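My kitchen counter is 300 centimetres long and I have never seen all of it. Things get put down on it because it is there.

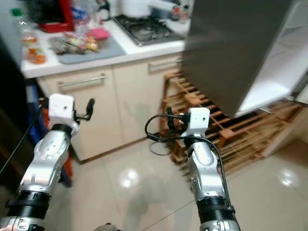 The counter, with snacks on the drying mat.

Wulan Simanjuntak, who lives upstairs, clears hers every night. I think that is too much work. I would settle for one rule – anything that belongs in the fridge goes in the fridge before the kettle goes on.
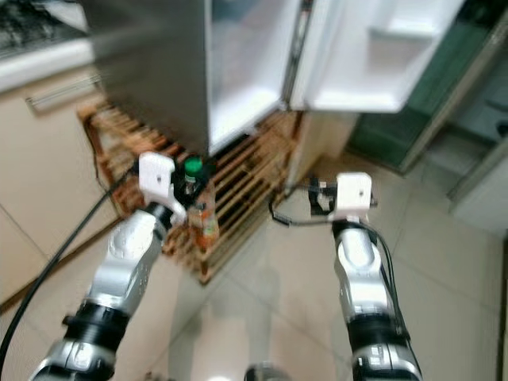 Fridge open, green-capped bottle close by.

People buy bigger fridges when they run out of counter, and the new shelves stay bare.
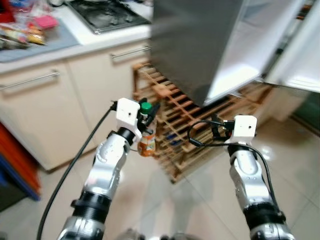 Snacks are harder. They have no proper home in most kitchens, so they settle wherever is flat. Give them a drawer. Mine gets emptied in March.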